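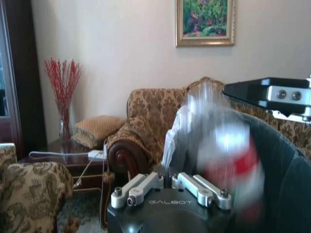 Our living room, current state.

Getting rid of the "big light" in the living room, anyone else done it?

Posted by Ustyna Romaniuk, October 1, 2024

So my husband and I have been going back and forth on this since April and I need outside opinions before one of us gives in out of tiredness. I want the ceiling light gone. Completely gone, hole patched, painted over. I haven't switched it on in the evening in I don't know how long, and every time he does it I feel like I'm about to have a tooth pulled.

My plan is lamps only. We've got 2 floor lamps already and I'd add a couple of table lamps and maybe something on the bookshelf. He says you need overhead light for cleaning, for finding things, and for when his mother visits (she does crosswords). I say that's what a reading lamp is for!

Has anybody here taken theirs out? Did you regret it?

hullix_fan
Took ours out when we repainted and I'd do it again tomorrow. The one thing I'd say is get everything on one switch or a remote. Walking around the room turning off 5 lamps before bed gets old really fast. We used plug-in remote outlets and it solved it for us.

PorchSwingDeb
Please don't patch the hole!! Put a blank cover on the box and leave it. My sister did the full patch and paint, then sold the house, and the first thing the buyers asked was why there was no light in the living room. Also I'm pretty sure you can't just bury a junction box with live wires in it behind drywall, so check on that before you do anything.

tomwithaladder
Deb is right, the box has to stay accessible. Blank cover, painted the same as the ceiling, and you'll stop seeing it in a week.

But I'll be the grump here. I think this whole lamp thing is a fad. You don't hate ceiling lights, you hate your bulb. Nine times out of ten somebody has a bright white one in there that belongs in a garage. Put in a warm one, put a dimmer on the wall, done in 20 minutes and you still have light when you drop a contact lens.

Ustyna Romaniuk
@tomwithaladder my husband would like to buy you a drink. We did try a warmer bulb, though! It was better but it still comes from straight above and everyone on the couch gets raccoon eyes. It's the direction I can't stand as much as the color.

Good to know about the box, I had no idea. Blank cover it is, if I win.

zimport
I'm with Ustyna on the direction. Light from above flattens everything. The lamps in my place are all at about shoulder height or lower when you're sitting down and it makes the room feel twice as nice, especially in winter when it's dark by the time I get home.

What I got wrong was buying the lamps all at once. I ended up with a matching set and it looked like a hotel. Thrift stores are full of good ones that just need a new shade.

sutherland_st
Different view, we moved into a rental with no ceiling light in the living room at all and I've hated it for two years. The outlets are all on the one wall so the far corner is a cave. Before you commit, sit in every seat with just the lamps on and try to read the back of a cereal box. Then try vacuuming. I can never tell if I've gotten under the coffee table.

tomwithaladder
Vacuuming! Thank you. I rest my case.

PorchSwingDeb
Tom, people vacuum in the daytime.

tomwithaladder
Not people with jobs, Deb.

hullix_fan
lol you two

Ustyna, how old is the house? If the wall switch runs the ceiling box, an electrician might be able to change it over so the switch controls an outlet. Ours wanted too much money so we went with the remotes, but a neighbor had hers done and loves it.

Ustyna Romaniuk
It's from the seventies and there are two switches by the door, one of which does nothing as far as we can tell. Maybe that's my outlet switch already? Going to walk around with a lamp tonight and plug it in everywhere.

And I did the cereal box test from the armchair, and ok, fine, that corner is bad. Needs another lamp. My husband is being very smug about it.

zimport
Try both halves of each outlet when you test. Sometimes only the top or the bottom one is switched.

Ustyna Romaniuk
BOTTOM HALF OF THE ONE BEHIND THE COUCH. Ten years we've lived here!! Moving a lamp over there right now, and we've agreed not to touch the ceiling until after the holidays.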